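The storeroom at Clikovton gets sorted once a year, starting in November, and the job takes six evenings. Plastic crates do most of the work. Shopping bags take whatever is light.

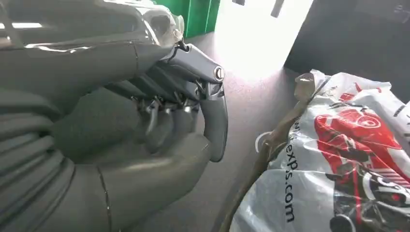
How heavy should a full crate be? Keep it under 40 pounds, so one person can lift it off a shelf.

Labels go on the front edge of each shelf, where they can be read with the crates in place. The Farquharson method is to label the shelf and leave the crate plain, and it saves a lot of peeling.

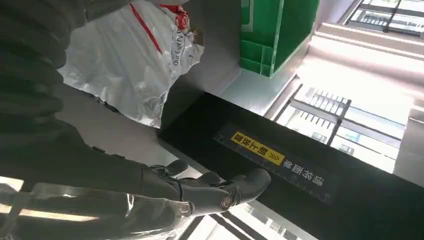
Bags are harder to keep in order. Hang them by the handles, one kind of thing to a bag, and empty them before the crates. Anything left over goes on the floor by the door until the last evening.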